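Handout 9: Clearing a shared table

Reading for this unit is pp. 47 to 77 of the packet. Most of you will read p. 47.

A shared table collects things at a steady rate and gives them up only under pressure. In December we pushed two tables together in Room 311 to have more space, and within a day had twice as much to tidy. For the exercise, sort whatever is out into three groups:

- **Goes home.** Plates, cups, anything that belongs to a kitchen.
- **Stays.** Tissues, and whatever the whole room uses.
- **Needs an owner.** Markers, mainly. Caps count as part of the marker.

Work from the back of the table toward yourself. Dishes go first; they take up the most room and attract more dishes. A cup left standing near a light blue plate is already most of a place setting, and somebody will bring a sandwich. 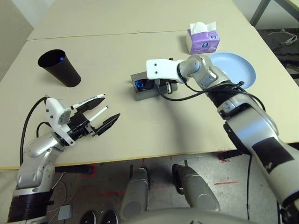
Magdy Kamel objects that tissues belong in the third group, on the grounds that a box gets used by everyone and replaced by no one. He may argue this in his write-up, one page at most.

Pens and markers get tested on scrap paper before they are put away. A dry one goes in the trash. Putting it back in the drawer "for now" is covered on p. 77, under Causes.

**Due next time:** your own table, sorted, with a short note on the item you couldn't place. Santeri Harju's note from last term ran to four pages and concerned a spoon. Please don't.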